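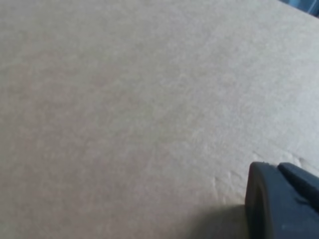
Vol. 5, No. 2 Page 20

PRODUCT REVIEW

Drurko Plain Storage Carton, Large
Supplied by Claleo
Reviewed for the Amundsen Records and Collections Bulletin by Kerstin Nygård

The Drurko plain carton is sold to offices, libraries and small museums for the storage and transfer of paper records. It is offered in a single color, a muted grayish tan, and is supplied flat. The Records Office at Amundsen purchased 100 of the large size for the relocation of the personnel and property files, and this review is based on their use over the course of that work.

Surface and finish

The outer face of the board is matte, with a fine texture and a slightly mottled grain. The color drifts a little from one patch to the next, as is usual with board of this type, and members who require a uniform appearance for public shelving should take this into account. For closed stacks it is of no consequence.

The absence of printing is the principal reason the carton was selected. The Drasatell carton previously in use carries a large printed panel on both long sides, and staff had fallen into the practice of writing in the space left over, with the result that labels appeared at differing heights. The Drurko carton has an unprinted outer face and the label may be placed wherever the local standard requires.

Pencil takes well and can be erased once without raising the fibers. A second erasure on the same spot leaves a fuzzy area. Felt marker does not spread noticeably. Ballpoint skips on the coarser areas and is not recommended. Self-adhesive labels held throughout the review period, provided that the surface was wiped with a dry cloth beforehand. Removal of a label lifts the top layer of the board, and a replacement should be applied directly over the old one.

Assembly

The carton is folded along scored lines and requires no tape at the base. The scores are clean on the short sides. On the long sides they are shallow, and the panel will bow if it is folded too quickly. Leif Nyberg of the stacks section recommends pressing each long score against a table edge before assembly, and this was adopted as standard practice from the second week. Five cartons were set aside with crushed corners. Claleo replaced them on request and did not ask for their return.

The instruction sheet consists of a single diagram in which the inner and outer flaps are difficult to tell apart. An additional line of text would be sufficient to correct this.

Performance under load

Filled with letter-size folders, the cartons were stacked two high on the transfer carts and remained square. A stack of three was attempted and the lowest carton began to bulge at the hand openings. The supplier's literature gives no stacking limit, and it ought to. Pending a statement from the supplier, the Office has set a limit of two.

The hand openings are adequate for the average user but have an unfinished lower edge. Vlasta Živković, who supervised the transfer of the property files, reports that staff handling 20 or more cartons in a shift asked for gloves.

The board marks easily. Scuffs from cart rails show as pale streaks on the flat panels. They have no bearing on strength.

Suitability for long-term storage

The supplier describes the carton as suitable for "general records use." No statement is made concerning acid content or lignin, and Claleo was unable to provide one when asked. The carton should therefore not be placed in direct contact with permanent records. Within the Office it is approved for transfer, for temporary holding, and as an outer container for material already housed in archival folders and boxes.

Price and supply

The carton is sold in bundles of 20. Delivery was made on the day stated. Bundles are strapped without edge protection, and the outermost carton in each showed a crease where the strap had been tightened. Lachlan Menzies in Purchasing has raised the matter with the supplier.

Assessment

Recommended for transfer and short-term storage, subject to the stacking limit given above. Not recommended as a primary enclosure for permanent records. The lid, sold separately, was not tested and will be covered by Liv Torvik in the next number.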